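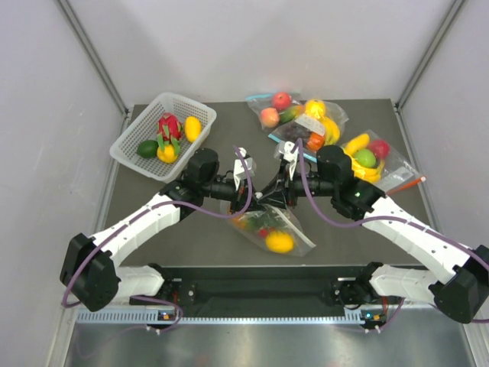
Wirnside library extends its opening hours

December 1, 2020

The public library in Wirnside will stay open until 8 in the evening from next week, the town announced. Until now the doors were closed at 5, and many readers who work in Ogilvie or Kidcombe could not come in time to return their books.

The town asked residents in August what they wish from the library. It received 526 answers, and 328 of them put later hours in the first place. The second most frequent wish was a quiet room for pupils who have no place to study at home. This room will be opened on the upper floor in spring, with 2 long tables and better lamps.

For the moment the number of visitors inside is limited to 70. Readers are asked to wear a mask and to keep distance at the desk. Books can also be ordered by telephone and picked up at the side entrance – this service was started in the spring and it will continue.

The longer hours are paid from the town budget for one year. After that the town will look at how many people come in the evening, and then decide again. The children's corner keeps its old hours and closes at 5.

The bus line from Kidcombe has its last stop near the library at 7:40, so readers from there should plan their way home. The town says it is speaking with the bus company Stirnero about one later bus, but there is no agreement yet.

Library cards which expired during the summer remain valid until the end of January. It is not necessary to fill in a new form.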